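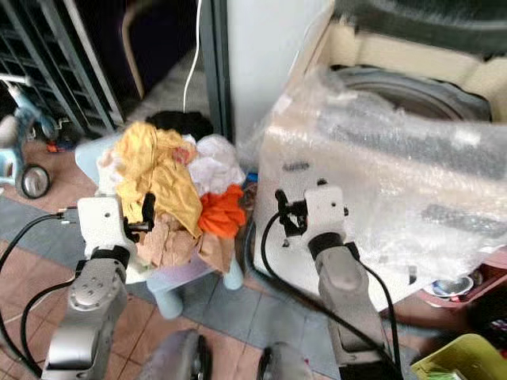
I've been to my share of robot open days, and most of them have the same problem. You get a shiny floor, a rope, a guy with a headset mic, and a machine that picks up one cube and puts it down next to another cube. Everybody claps. Then you go home and there's laundry everywhere and you think, well, where was that robot when I needed it?

So when Skurnari said their open day would be held in a house, with the clothes and the kids' bikes and all the rest of it, I signed up the same evening. They took visitors in groups of 6, and mine had a retired bus driver, two students and a woman who mostly wanted to know what it would cost (no answer on that one, by the way).

My opinion, and I'll put it up front: this is how every one of these demonstrations should be done. A heap of clothes is a mean thing to hand a robot. A cube has corners. A heap of clothes has sleeves going who knows where, and the mustard-yellow thing you want is wrapped up with the tan thing you don't. You and I just grab and shake. A pair of arms has to pick a spot, and any spot might turn out to be three garments at once.

Solange Hamel, who ran our session, was refreshingly plain about this. She told us the team has a spreadsheet of 261 attempts at getting clothes out of a pile, and that she'd be embarrassed to read some of the rows out loud. I liked her a lot for saying so! I'd take that over a polished video any day.

She also said the boring parts are where the time goes. Deciding where to grab. Noticing that the grip caught the wrong layer. Letting go and trying again without making the heap worse. I had never thought of letting go as a skill, but I've been folding fitted sheets for thirty years, so maybe I should have.
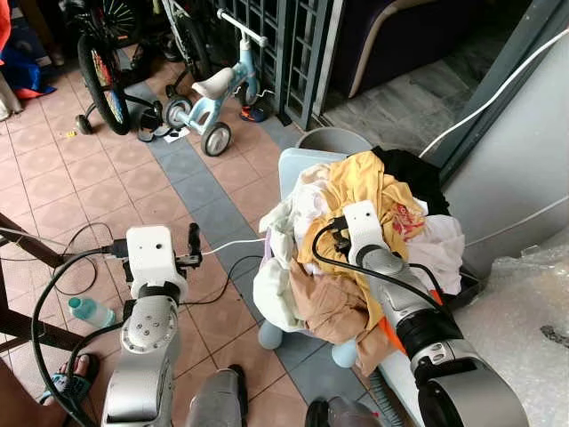
Why practice on a messy heap when a neat stack would be easier?

A neat stack is something a person has already sorted, and the sorting is the part people want help with. Clothes come off the floor or out of the basket in a tangle, so a robot that only copes with stacks would leave you the worst of the job.

Now, the other side of it. My neighbor in the group, the bus driver, thought the whole thing was slow and said so, more than once. He's right that it's slow. I could clear a pile like that while talking on the phone. He'd seen the Prodix show last June and thought that one was much more impressive, with music and everything. Well, sure — but I was at that show too, and I came away knowing nothing except that they had good speakers.

Slow in a real house tells me more than fast on a stage. There are tiles with a pattern in them, bikes parked by the gate, cables to mind. That's what a home looks like, mine included, and a machine that needs it tidied first is one more guest I have to clean up for.

What I'd change: give people longer. We had 2 short turns at watching, and I could have stayed all afternoon. And let visitors bring a bag of their own washing next time. I'd bring the fitted sheets.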